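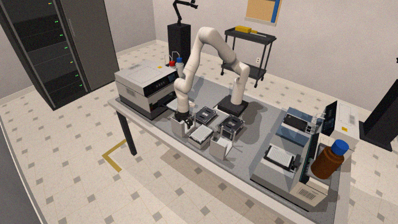
Street tree roots lifting the sidewalk - who is responsible?
Posted by Marlene Seixas, 9/14/22

A mature sweetgum stands in the planting strip before my house in Bellton. Its roots have raised two sections of the sidewalk, and the town has sent me a letter requesting repair. I wish to keep the tree. May the roots be cut, and must I obtain permission first?

Zbigniew Pawłowska
Please do not cut anything until you have spoken with the office that issued the letter. In most towns the planting strip is public land, and work on a street tree requires a permit even where the adjoining owner pays for the sidewalk. The letter should carry a case number; quote it when you call.

As to the roots, the larger ones near the trunk hold the tree upright. 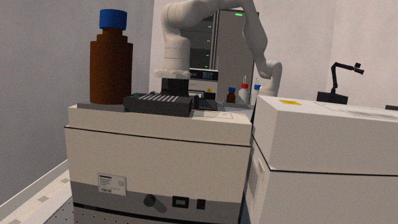 Removing them on one side may leave it unstable in high winds, and decay can follow years later. A certified arborist should inspect the site before the old concrete is lifted. Alternatives include grinding the raised edge, ramping the new section over the roots, or curving the walk away from the trunk. In Mollar, where I served on the tree board, an inspection and written report cost up to $80.

Starnonmont resident
We had the same letter. Ours was ground down in a morning and the tree is fine. The bill was $1,110 and the town paid 40 percent - ask whether yours has a cost-share program.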